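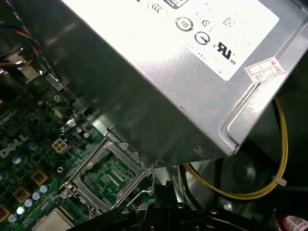

The Clandmont Signal Depot was a military supply and repair post that stored and serviced field radio equipment for reserve units. It was set up on leased farm land outside Clandmont and took its first staff in September, before the main storage building had a roof. At its largest the post had 239 soldiers and civilian workers on its rolls.

Organization

The depot was divided into five sections: receiving, storage, repair, transport and records. The repair section was the largest and worked in two shifts. Its first commander, Major Meirion Ellis, had earlier led a signal company and kept the company system of duty rosters. He was followed by Lieutenant Colonel Miłosz Sadowski, who moved the records section to the annex on Pawłowska Street.

Operations

Units sent faulty sets by rail to the Lekadton siding, where they were tagged and trucked to the depot. Sets that could not be repaired within 18 days were stripped for parts and replaced from stock. Battery storage was kept in a separate building - a rule that stayed in force until the post closed.

Closure

The depot was closed on 27th April and its remaining stock was moved to Cladance. The storage building is now used by the county road department. The annex was torn down.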